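Speaker notes: A gripper arm in a shared workshop
Talk for the Torvik makers' evening, August. Speaker: Hacer Dursun 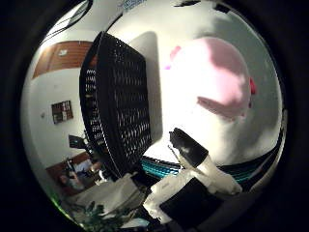

Slide 1. Wrist camera view, with the black mesh basket and one gripper finger.

Say good evening and thank Embla Moen for the invitation. Speak slowly. Wait until the people at the back have found a chair.

Start with the basket. The mesh is full of small diamond openings, and the light of the room comes through them. For our eyes it is easy. For the software it was a bad week. Point to the white form on the right, how bright it is. I did not fix the exposure before I recorded, and I should have.

Point to the black finger. It has a small white mark near the end of the tip. I look for this mark when I want to know where the finger is. The lens is very wide, so straight things become curved, also the ceiling and the desk.

Slide 2. The build. I made the arm in the evenings at Zureneck, together with Jenő Tóth. He did the wiring, I did the code. We wrote the control program new 4 times. Tell the story of the wrong screws, but keep it short!

Slide 3. Numbers. 2000 recorded grasps until now. With the solid box, 92 of 100 tries were good before we changed the finger pads, and 91 after. So the new pads did not help us. Pause here, somebody will want to ask.

Slide 4. What I would do different. Lock the exposure first. Tie the cables before the first test. Write down every change on the same day.

Questions. If somebody asks for the code, say it is under the name Drudemwood, and the readme is not finished. If they ask about money, give the word to Jenő.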